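Closthorpe quilt show moves to October

Quick update for anyone who missed it at guild night. The Closthorpe show is now in October, same hall, doors at 10 a.m. We have 38 quilts in so far, which is more than last year already. Tables are sorted too, thank goodness.
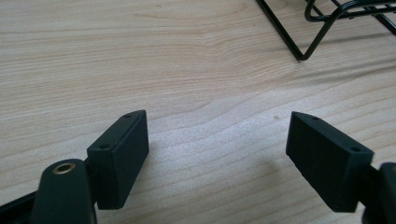
Raffle and challenge

Elżbieta Bednarek has donated her Pludska star quilt for the raffle. All hand quilted, nearly 900 hexagons in the border. Took her two winters. Tickets at Pesurlow Fabrics or at the door.

Challenge blocks: still only two entries!! Theme is "hedgerow," any technique, must use some of the green Lazăr print. Fat quarters at the shop if you lost yours.
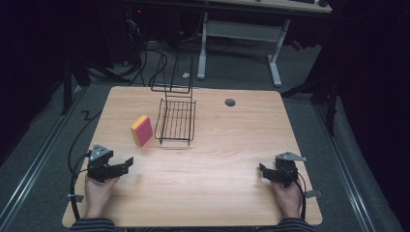 Finished size is twelve inches, not twelve and a half like the flyer says. Sorry, my typo. Pin your name on the back, dont write on it. Hanging sleeves on all full size quilts please, four inch, we can't hang them otherwise. Drop off is the evening before, 5 to 7.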